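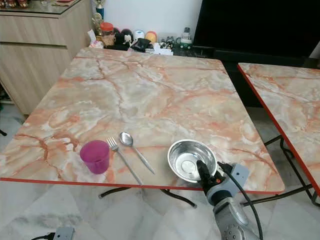 4. Equipment Planning and Cost Allocation

4.1 Scope of the budget

The planning model covers one work cell for household table tasks: clearing, setting, and moving single items from one table to another. It does not cover mobile bases, navigation, or any task that needs a door or drawer opened. Costs fall into four lines: the arm and its controller, the end effector and wrist sensor, furniture and tableware, and operator time. Software is carried under operator time, as the sites in the study wrote their own task scripts and bought no licenses.

Two candidate arms were priced, the Nieto and the Vasetti. Both suppliers quoted for delivery in September. The Nieto quote included a gripper and cabling, while the Vasetti quote listed these as separate items. To make the two comparable, we moved the gripper out of the Nieto quote and priced it at the supplier's own spare-part rate. The remaining difference between the arms was smaller than the difference in shipping between the two sites, Stestolgate and Werkotgate, and we do not treat it as a basis for choice.

The planning period is 18 months. A shorter period favors rental in every case we ran. A longer one depends on resale values for which we found no usable records.

4.2 Furniture and tableware

Earlier budgets at both sites treated furniture as overhead. We recommend a separate line. A folding table can be replaced locally on the same day, but a change in height or surface pattern means repeating the calibration routine and, in some cases, the grasp trials for thin metal items. Matching tables should therefore be bought in one order, with one spare of each model held in storage. The layout in Figure 4 uses matched tables with a narrow gap between them, and the cost of that arrangement is the reference case for the rest of this section.

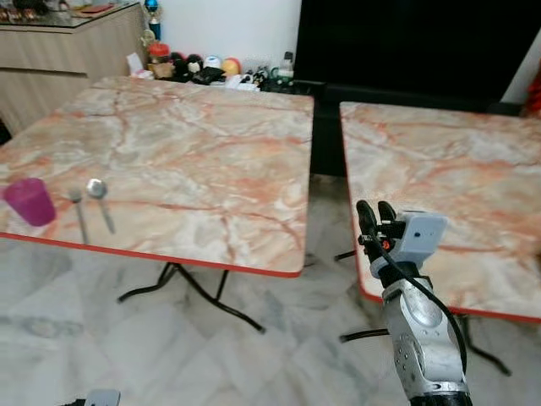

Figure 4. Two-table layout. A cup, a fork, and a spoon are on the left table; the gripper is near the front edge of the right table.

Soledad Figueroa objected to the spare-table rule on review, noting that storage at Werkotgate is charged by floor area and that a spare held for the full planning period could cost more than the table itself. She proposed that the rule apply only where the supplier has announced the end of a model. We have kept the rule in the reference case and report her version as a variant. The two differ by less than the contingency allowance and do not change the ranking of any option.

Tableware is cheap per item but should still be planned. Cups, flatware, and bowls are bought in sets, and each set is recorded by supplier code so that a later purchase can be matched. The reference budget allows 900 dollars for tableware over the planning period. This is more than either site had spent on it before, and the increase pays for duplicates. Steel bowls are listed apart from plastic cups in the purchase sheet, as they are reordered on different cycles.

4.3 End effector and cabling

The gripper line is the most uncertain in the budget. Finger wear depends on the mix of objects, and the sites kept no common record of it. We set the replacement interval for finger pads at 2,000 grasp cycles, following the more cautious of the two site practices. At the planned workload of 1,536 cycles per month, this gives just over nine pad changes per year for each arm.

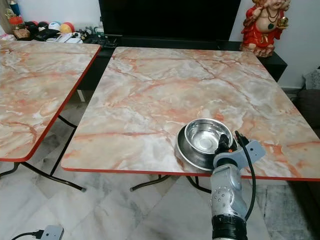

Pad changes are short, but each is followed by a force check and a repeat of the rim-grasp test, and the operator time for these steps exceeds the price of the pads. Roya Sharifi kept the time sheets for Stestolgate, and the labor figures used in the model are taken from them without adjustment. The corresponding sheets for Werkotgate combine pad changes with general cleaning and could not be separated.

Wrist cables are budgeted as consumables. A spare cable should be ordered with the arm, because lead times for single cables were longer than for complete grippers from both suppliers. Where the cable runs outside the forearm, the plan should also include clips and a sleeve. These were missing from both original quotes and were later bought out of petty cash, so they do not appear in the equipment records.

4.4 Order of purchase

The model assumes that furniture is bought first, followed by the arm, and then by the tableware. Buying the arm first starts its warranty period before the cell can be used. At Stestolgate this order was reversed, and part of the warranty on the first arm lapsed during setup. The loss is entered in Table 6 under idle equipment and is left out of the per-cycle cost.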